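Clock Offsets and Marker Poses: Notes on Rewriting the Alignment Tool

I have maintained the alignment software at Clendholm for some time, and it has been my intention to set down in one place the reasoning behind the version that replaced it in November. The internal documentation records what each setting does. It does not record why the settings exist, and several colleagues have asked me for that account. The following is written in a personal capacity, although Josué Mendonça has read it and corrected two passages concerning the marker tracker, which is his work.

The purpose of the tool

Our demonstrations are recorded with a pair of hand-held grippers. The operator performs a task with them, and the recording is later converted into a sequence that a controller can learn from. The conversion requires three things of each gripper at every instant: where it was, how it was turned, and how far its fingers were open. The first two are taken from the marker cube attached to the gripper, as seen by the head camera. The third is reported by the gripper itself.

These two sources keep separate clocks. The head camera stamps each picture when it has been received, and the gripper stamps each reading when it has been taken. The difference between the two is not fixed. It depends on how busy the recording computer is, and it drifts slowly during a long session. If it is left uncorrected, the fingers appear to close shortly before the hand has reached the object. A controller trained on such material learns to close early, and does so with great consistency.

The former version, which we called Paiva, dealt with this by asking the operator to open and close both grippers sharply at the start of each recording. It then searched for the same movement in the pictures and in the readings, and applied one correction to the whole file. This was adequate for short recordings. It was not adequate for the longer household tasks which now make up most of our work, and it failed without any warning when the operator forgot the opening movement.

What has changed

The new version, Plekelham, makes no use of a special movement. It estimates the offset continuously, by comparing the motion of each cube with the motion sensed inside the gripper that carries it. Whenever the hand turns quickly, there is good evidence about the offset. When the hand is still there is none, and the previous estimate is carried forward. The estimate is allowed to change only slowly, so that a single poor reading cannot pull it far from its proper value.

The left and right grippers are treated as wholly separate. This was a matter of some debate, as a shared offset would be steadier, and both grippers report to the same computer. In practice their delays were found to differ, and a shared value was wrong for both of them. I would ask anyone proposing to combine them again to read the report on the Plutalwood recordings first.

Loss of the marker

The greater part of the effort went into a less interesting matter, namely what to do when a cube cannot be seen. The tracker requires a reasonable view of at least one printed face. A forearm, a cupboard door or a poor angle to the light may remove that view for some moments, and the position of the gripper must then be inferred from its own motion sensor alone.

Such inference is sound for a short period and unsound thereafter. Paiva did not distinguish between the two. It filled every gap, however long, and marked the result in the same manner as a direct observation. I regard this as the most serious fault in the earlier design, and I was responsible for it.

Plekelham fills a gap of up to 200 milliseconds. Beyond that limit the recording is divided, and the two parts are offered to the training process as separate pieces. Material is lost by this rule, and there have been complaints about it. The limit is a setting and may be raised, but a raised limit is now written into the header of every file produced, so that the people who train on it are aware of the choice.

A related fault concerned the two solutions that a flat marker can give. When only one face of a cube is visible and it is seen nearly straight on, there are two poses which explain the picture almost equally well. The old tracker chose the better of the two in each picture separately, with the result that the gripper seemed to flick back and forth. Josué Mendonça's revision keeps both candidates for 3 pictures and discards the one that disagrees with the motion sensor. Where two or more faces are visible the question does not arise.

The starting pose

Each recording begins with a check of the starting pose. The operator stands with both grippers held forward of the body, and the software confirms that each cube is found and that each is assigned to the correct hand. The grippers need not be level with each other. In the view from the head camera reproduced in this section, the left one is a little higher than the right, and the printed patterns are turned so that they may be read. The room is a narrow one with pale walls and three white toilets along one side, and a light wall background of this kind gives the tracker very little to confuse with a marker.

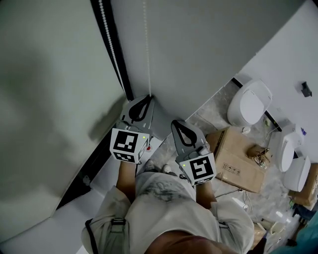 Results on the existing archive

Before the new version was adopted, the archive was processed again from the original files. It holds 3141 recordings. For each of these, the old and new offsets were compared, and the recordings in which they differed most were set aside for inspection by eye.

I examined 32 of them myself. In the majority the new offset was plainly the better one: the fingers met the object at the moment of contact, and the old result had them closing on air. In a small number neither was satisfactory. These were recordings in which the operator had moved so gently throughout that there was no quick turn of the wrist for the estimate to rely upon. The software now reports low confidence in such cases and declines to give an offset. They have been kept in the archive but withheld from training.

The inspection also brought to light a fault in my own work. The comparison had been made against the turning rate of the cube after smoothing, and the smoothing introduced a small delay of its own. All offsets were late by the same amount. The error had escaped the tests because the test files had been passed through the same smoothing step. Both signals are now treated identically, and the tests use files in which the true offset is set by hand.

Matters outstanding

The viewer remains slow when a long recording is opened. It reads the entire file before drawing anything, and the remedy is understood, but the work has not been scheduled.

The hand assignment is still made from the marker numbers alone. If the cubes are exchanged between grippers during a repair, the software will follow the numbers and attach each set of finger readings to the wrong pose. A disagreement of this kind ought to be evident from the motion sensors, and a check could be added to the starting routine with little effort. Until that is done, the numbers should be compared with the list kept beside the charging station whenever a cube has been refitted.

Settings files written for Paiva are still accepted, with the exception of the gap-filling option, which is ignored and produces a message in the log. Colleagues who find a recording divided in an unexpected place are asked to send me that log together with the file.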